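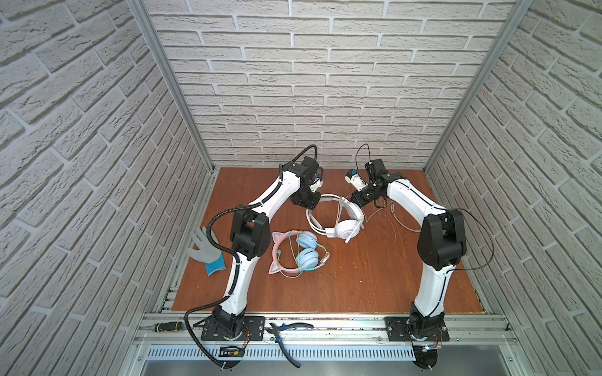
4.2 Surface marks and what owners say about them

The second part of the survey concerned the tabletop itself. Owners of 50 wooden tables were asked to describe the condition of the top, and the same tops were then examined under a desk lamp held low to one side. The two accounts seldom agreed. "A few light marks" was the most popular answer on the form, and it was applied with equal confidence to a dining table that had been polished every August and to a workbench that had plainly been used to cut something.

In total, 1,770 marks were logged. We sorted them by shape, as shape survives a photograph better than depth does, and owners rarely let us near the finish with a gauge. A nick is short and compact. A scratch has a direction. A broken scratch is a line that stops and resumes, and it took up far more of our meetings than its share of the data deserves. Chips were kept apart from nicks at first, then merged with them after a month in which the distinction seemed to depend on who had eaten lunch.

Figure 2 shows most of the vocabulary on a single top. The nicks are pale against reddish-brown wood. One long, thin scratch runs diagonally, a jagged one comes down from the upper edge, and a broken line of short ones lies further left. The grain is part of the difficulty. Its dark lines also run on a diagonal, and on tops like this a coder in a hurry can file a perfectly innocent piece of tree under damage. Light is the other part. A bright patch of glare flatters whatever it covers, and we asked coders to leave such areas blank instead of guessing.

Figure 2. Worn finish on a wooden tabletop. Pale nicks, a long thin diagonal scratch, and shorter marks toward the left; glare across the lower middle. 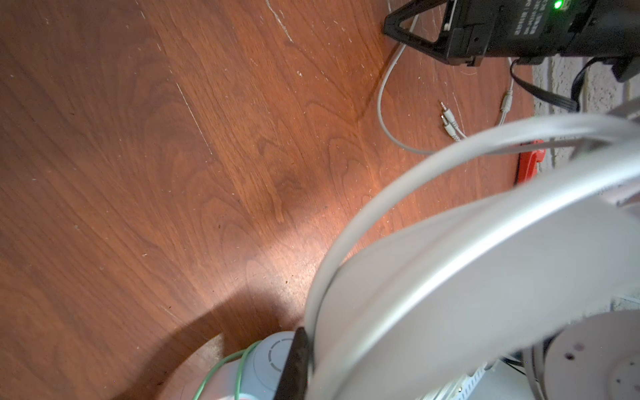

Abelardo Leiva, reading a draft of this section, objected that shape is the wrong place to start. In his view an owner minds a scratch according to where it falls, and one beside the usual chair will be forgiven for years while its twin in the middle of the table gets a runner laid over it by evening. He would have us code by seat.

We concede the point about runners. Of the tables in the survey, 9 had a cloth, tray or fruit bowl that the owner was reluctant to move, and the reluctance was informative. We kept shape as the primary code all the same. Seats move, households rearrange themselves, and several owners could not say which chair was the usual one without starting a discussion we were not funded to observe.

Agreement between the 2 coders was good for nicks and poor for broken scratches. Mohit Sisodia proposed counting a broken scratch as one mark if a straightedge would cover all its pieces. This rule was adopted, although it treats a slipped straightedge very generously. Marks too faint to assign were entered as "other," a category that grew steadily until we stopped looking at it before coffee.

Related items
Oil, wax or neither: finish habits among Landeg table owners
The Plokum scale for visible wear, revised August 9, 2026
Coasters and their absence: notes from the Hunari households
Low-angle lamps for surface inspection (Todard working paper)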